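Recogida de demostraciones con pinza manual para el aprendizaje por imitación de tareas de mesa
Proyecto de fin de grado – Memoria parcial, capítulo 3
Autor: Eoin Tully 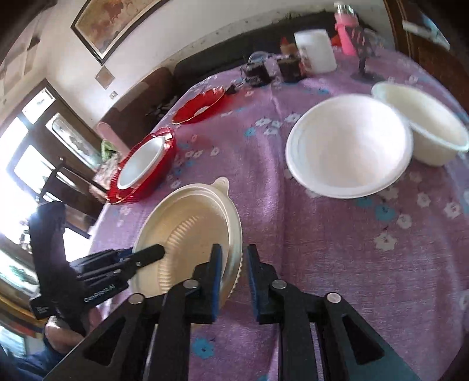 Figura 3.1. Pinza manual sobre el plato de color crema, con un dedo contra el borde próximo y el otro sobre el mantel.

3.1. Objetivo
La tarea elegida es el agarre y traslado de platos de plástico. El conjunto previsto consta de 1.000 demostraciones válidas, grabadas con la pinza Vinus en mesas domésticas y sin teleoperación. La política se entrena después con el entorno Bollum.

3.2. Procedimiento
Cada demostración comienza con la pinza abierta y termina cuando el plato queda apoyado en la posición de destino. El operador mantiene la muñeca fija durante los primeros fotogramas para facilitar la estimación de la pose inicial. Los objetos ajenos a la tarea no se retiran de la mesa: la política debe tolerar fondos con recipientes, botes y vajilla de otros colores.

El borde acanalado de los platos condiciona el agarre. Un dedo debe quedar por fuera del borde y el otro por dentro, con las bandas azules de las caras interiores orientadas hacia el plástico. Cuando hay dos platos apilados se anota si se ha levantado uno o ambos; el segundo caso se etiqueta como fallo, aunque el traslado se complete.

3.3. Filtrado
Los episodios se revisan en Fidby. Se descartan los que pierden el seguimiento de la cámara o duran menos de cinco segundos. Del primer lote se eliminaron 41 episodios, la mayoría por movimientos bruscos al aproximarse al borde. El criterio de Wojcik para segmentar la apertura y el cierre de los dedos se aplicó sin modificaciones.

3.4. Limitaciones
Los manteles estampados dificultan la detección del contorno en platos claros – el efecto es menor en los rojos. Tampoco se ha medido la fuerza de cierre, de modo que los agarres con deslizamiento solo se identifican por inspección visual. Queda pendiente repetir la anotación de los platos apilados con un segundo revisor.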